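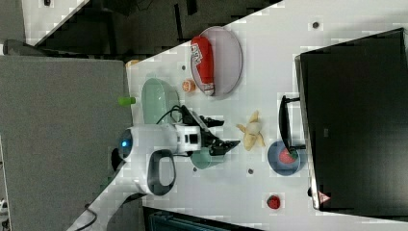 I drove out to Undham in December for the open day at Burkatix, a small company that teaches robot arms to do kitchen chores. I had signed up online a month before and mostly forgotten about it. The part I liked best was a plain white table with an arm over it and a lot of toy food. There was a peeled banana, a couple of strawberries, one of them in a blue bowl, and a red can or bottle lying on its side on a plate. The arm had a black gripper with two fingers, and a blue light glowing on one of its joints. I stood at that table for most of the afternoon.

The open day ran from one until five. Parking was behind the building, on gravel, and the sign for it faced the wrong way if you came in from the Portela road, as I did. I went past it and had to turn around at the feed store. Admission was free. They gave out paper badges at the door and asked people to keep bags off the floor in the work area.

There were three stations. The first was a talk with slides, which I caught the end of. The second had a video of an arm sorting boxes in a warehouse. The third was the kitchen table, and you could stay as long as you wanted provided you kept behind the tape.

The person running the table explained that the arm learns from recorded tries. Someone steers it through a task, the whole thing gets saved, and then the toys are moved and they do it again. They had 2,325 of these saved for the kitchen work so far. A good try and a bad try are both kept, but they are marked differently. I asked how long one takes. It depends on the task, but a simple one, like picking up a single piece and putting it in a bowl, can be done in well under a minute by somebody with practice.

When it was the computer's turn to run the arm, things slowed down a lot. It would move partway, stop, shift a little to one side, and then go down. I had seen clips of robots online and expected something quicker. Most of those clips are sped up, I was told, and you can usually tell by looking at any people walking past.
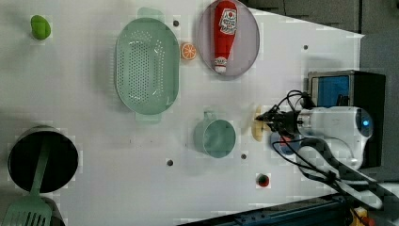 Flat things are the hardest. A round piece gives the fingers something to close on, but a thin piece lying flat on a hard table gives them almost nothing, and the arm has to come in very low without pushing into the surface. I watched it miss one of those twice and get it on the third go. A few people clapped. Long handles are another problem, as the weight is all at one end and the piece can swing when it's lifted.

They let visitors try steering for a few minutes each. There was a line of 14 people when I joined it, and it took some 40 minutes to get to the front. I was bad at it. I kept closing the fingers too early, and I could not judge the height at all. A girl ahead of me who looked to be in middle school did much better.

I asked whether any of this was for sale. The kitchen setup isn't. The company's paying work right now is for a packing plant over in Letine, and the kitchen table is where they try out new ideas before using them there. I also asked why toys and not real dishes. They're cheap, they don't break when dropped, and they don't go bad over a weekend.

Coffee and store-bought cookies were in the front hall. I left a little before five and found the right way out of the lot this time. They plan to do it again in the spring, and the sign-up will be on their website. If you go, get in line for the steering first and see the slides afterward.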